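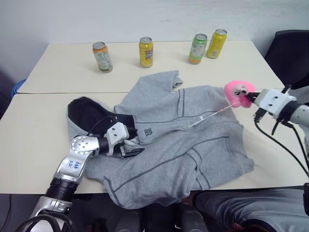

Equipment planning meeting, Jan 9, 2026
Present: Malathi Lobo, Pantelis Raptis, Hema Kurian, Ilango Rajan, and me (Elaine Barros, taking notes again, so blame me for the spelling)
Sent regrets: none

1. Last time's notes
Approved, with one fix from Hema. The quote for the second two-arm station came from Markska and I had typed Etier. Sorry, Etier!

2. Gripper fingers
Pantelis wants spare fingers before anything else, and he got pretty worked up about it (in a good way). We're running hoodies and T-shirts most of the day now and he doesn't want a whole station sitting idle over one worn pad. Etier will do a box of 36 for $1,000 if we order by the end of the month. Malathi asked if we could split the box with the Ellen project and everybody liked that. Agreed to buy one box. Pantelis orders, Malathi talks to Ellen about their half.

3. Cables
I brought this one up. The cables on both arms hang down over the table and I'd love to see them in proper sleeves before we buy another station with the same setup. Ilango thinks clips would do the job for less. We went back and forth on it for a while and landed on trying clips on the right arm first. No money needed yet, Ilango has a bag of them in his desk.

4. Tables
Two white tables pushed together gives us enough depth, but there's that seam, and Hema would much rather have one deep top. Markska's price is $3,832 with the frame, delivered. That's more than I guessed, and it eats most of what we'd put aside for furniture. Not approved today. Hema will ask for a price on the top alone and measure the doorway while she's at it.

5. Second station
Still on for September if the budget holds. Malathi needs our wish lists in one spreadsheet, please, and not in 11 separate emails like last year (guilty!). Ilango asked for a training day to be part of the purchase, and we all said yes to asking. Pantelis would like the same arm model so the spares fit both.

6. Anything else
Hema asked for more zip-up clothes to practice on. Bring old ones from home if you have them, kids' sizes too.

Next meeting: Malathi will send a time.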